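The bus from Castbridge to Ludutdale now runs every 30 minutes, and I've gone back to using it for work. It takes 10 minutes longer than driving, but I don't have to park.

I get on by the library and usually find a seat upstairs. Faith Kimaro gets on two stops later and we talk, or she reads - I don't mind which.

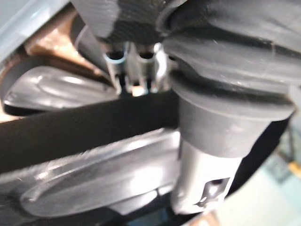 The fare goes up in September. I've worked out that I'd still save some 800 pounds a year, mostly on parking. The last bus home is too early, though, so I'll keep the car for evenings.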